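Re: [footcare-list] Massage insoles, bumps too hard at the front

On a morning in March a list member wrote:

> I bought a pair of the bumpy massage insoles for my work shoes and
> can't get used to them. The heel is fine but the forefoot feels like
> standing on gravel by lunch. I'm on a concrete floor all day. Do they
> soften up, or should I cut my losses? Also, can they be trimmed, and
> how do you clean between the bumps? Mine are already full of sock fluff.

I've worn this type on and off in a pair of Loda work shoes, so I'll take your questions in turn. I'm not a podiatrist. If you have numb patches or diabetes, ask one before you wear these at all.

1. Do they soften up?

Mine did a little. The bigger change was in my feet. I started with 25 minutes a day around the house, in thick socks, and added a bit each day. By day 31 I could do a full shift. If you went straight to eight hours on concrete, I'm not surprised you're sore.

The forefoot is where you will notice it most. On the grey ones the bumps are rounded but they sit close together across the wide part, and they carry on up toward the heel, so there isn't much of a flat spot to rest on.

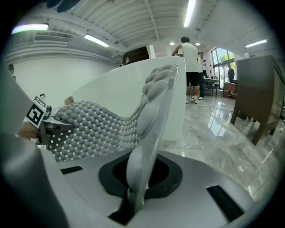
2. Trimming

Check the packet first. Some have cutting lines on the underside and some don't. If yours has them, cut at the toe end only and take off less than you think you need. Lay the old insole from the shoe on top and trace it with a pen. Kitchen scissors will do it, but go slowly around the curve. Leave any rim along the side alone. I cut through one on an earlier pair and the edge curled up inside the shoe.

Take the original insole out of the shoe before you put the new one in. With both in there my heel sat too high and the back of the shoe rubbed.

3. Cleaning

Lukewarm water, a drop of dish soap and an old toothbrush. Brush along the rows one way, then across them. Sock fluff comes out more easily dry, so do that part first over the garbage can. Let them dry flat overnight, away from the heater. I put a pair from Kaltero on a baseboard heater one winter and they never lay flat in the shoe again.

4. Whether to keep them

I'd give it another couple of weeks at short wear. If the front still bothers you, swap to a plain cushioned insole for work and keep the bumpy ones for slippers. I have the Prevevell plain ones in my winter boots and have no complaints, apart from the colour, which comes off on light socks.

I counted steps for a while and was doing 3,000 before the first coffee break, so I understand wanting something under your feet. A mat at the bench helped me more than any insole did, if your employer will spring for one.

If you do decide to get rid of them, post the size here. Someone usually wants a pair to try.

--
You are receiving this because you subscribe to footcare-list.
To leave the list, send a blank message with "unsubscribe" in the subject line.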